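The Price of the Second Arm
What a regional magazine learned by reading other people's equipment budgets

15 Nov 2024

Every equipment budget begins with a lie, and the lie is usually the first line. It says "robot," and next to it sits a number that somebody got off a quote, and everyone around the table nods because the number is large and therefore must be the whole of it.

At Bredport, where a small product-handling shop does sorting and repacking for firms that would like to think about neither, the first line said "robot, two arms" and took up most of a page-wide spreadsheet. Below it were 12 more lines. By the time the order went in there were a good many more than that, and the arms had become the part of the purchase people argued about least.

The shop had set aside the autumn for choosing. It had two proposals to weigh. Heinonen, an integrator with a long catalog and a short temper about deadlines, wanted to sell a matched pair of arms with grippers, mounts and a year of visits. Restberg, smaller and a good deal cheaper, wanted to sell one arm now and the promise of a second when the first had earned its keep. The finance side liked Restberg. The finance side had never tried to put a lid on a jar with one hand.

So the case for the second arm had to be made in objects. The shop's own stock is a parade of things that refuse to be one shape: round tubs, floppy bags, clips by the bowlful, things with cables on them. A good share of it needs to be steadied on one side while something happens on the other. You can buy a fixture for that, and Restberg priced several. You then have to buy another fixture for the next shape, and a shelf for the fixtures, and in time a spreadsheet for the shelf.

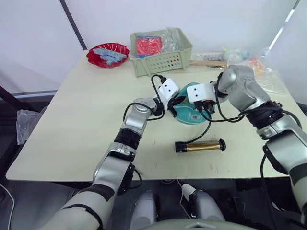

The lines below the line

Grippers come first among the forgotten items. A quote will include them the way a rental car includes tires, and will be just as quiet about what happens when they wear. Fingers get scuffed. Plastic edges burr and pads lose their bite. None of this is dramatic, and all of it arrives on an invoice. Bredport's planners asked both vendors for the price of spare fingers and got two very different answers, one of which was a price.

They settled on keeping three sets for each arm, which looked extravagant in October and looks like common sense now that somebody has written down the lead time. The vendor's standard delivery for finger sets is 90 days. A shop can do plenty of things in 90 days with a robot that has no fingers, but most of them involve a dust cover.

Next is the table. People who will spend weeks comparing payload figures will happily put the winning machine at whatever surface was free. A good white top is cheap, shows up parts well, and also shows every crumb, smudge and stroke of marker that has ever landed on it. Bredport budgeted for replacement tops and for the hour it takes to swap one. The hour was the expensive bit.

Then there are the props. Any trial worth paying for needs a supply of awkward objects, and the purchasing system at most firms has no category for awkward objects. The Bredport request went through as "test articles, assorted," with a ceiling of $300, and came back twice with a polite note asking for a part number. Round things caused particular trouble. A ball will leave a table on its own schedule, so a ball needs a stand, and the stand needs a line of its own, and now the person approving the request would like to know why an industrial handling shop is buying sporting goods.
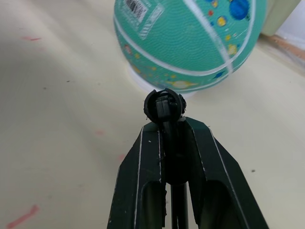
The toy aisle turned out to be the best value in the whole project, which did not endear it to anyone who had worked hard on the other lines. A vendor's demonstration kit tends to be full of neat blocks in sensible colors, and a machine can look brilliant with neat blocks. It was the cheap, rounded, printed, barcoded stuff that gave the buyers something to ask about. How wide do the fingers open? What does the wrist camera see once the fingers are in front of it? Does the price of the camera include the person who will set it up? (It did not. It never does.)

Cameras deserve a paragraph of complaint to themselves. Each wrist wants one, the head position wants one, and every one of them wants a cable, a mount and a spare. The cables are listed last and fail first. Heinonen's proposal grouped them under "accessories," a word that ought to make any buyer sit up straight. Restberg listed each cable on its own line, down to the clips, and the total was higher. It was also the only figure of the two that survived contact with a tape measure.

Hours, which nobody sells

The hardware quotes were at least on paper. What Bredport struggled to price was attention. A new pair of arms spends its early life being shown how to do things, and showing is slow. The plan allowed some 274 hours for it, spread over the first stretch of work, and the figure was cut in half in the first review by a manager who felt that the robot should pick things up faster. The pun was not intended and was not welcomed.

The half came back in the second review. What brought it back was a list of the small jobs that make up a working session: laying out the parts, clearing them, laying them out a little differently, checking the grip, checking it again from the other side. Slim parts with a collar or a lip ask for more care than big soft ones, because the fingers have to meet them at the right height. Write that down as a task and it sounds trivial. Multiply it by a catalog and it is somebody's job. 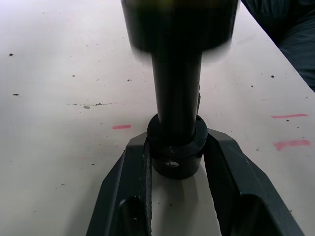
A planner who has been through this will put staff time on the same page as the machine, in the same size of type, and let the meeting be unpleasant once. The other way is to bury it under "commissioning" and have the unpleasant meeting every month. Clornport, a packaging outfit up the road that bought its arms a year earlier, took the second route and was kind enough to lend Bredport its paperwork. It is an instructive folder. The purchase order is two pages long and the change orders need a bigger binder clip.

Clornport also supplied the most useful piece of advice in the process, scribbled in the margin of a service contract: ask what a visit costs when nothing is broken. Plenty of visits are like that. Something has drifted, a mount has been knocked, a task that went well with one bag goes badly with another. The contract covers faults. It takes a dim view of bags.

In the end Bredport bought both arms, from Heinonen, with Restberg's cable list stapled to the order as a condition. Heinonen did not care for the staple. The spares budget went through whole, the training hours went through nearly whole, and the request for test articles was approved on its third trip with the part number field reading "various."

There is one line still open. The shop wants a second table so that one set of parts can be laid out while the other is in use, and the vendor has offered a very handsome one with adjustable feet, for which it would like slightly more than the first table, its replacement tops and all the toys put together. The request has been sent back for a cheaper quote.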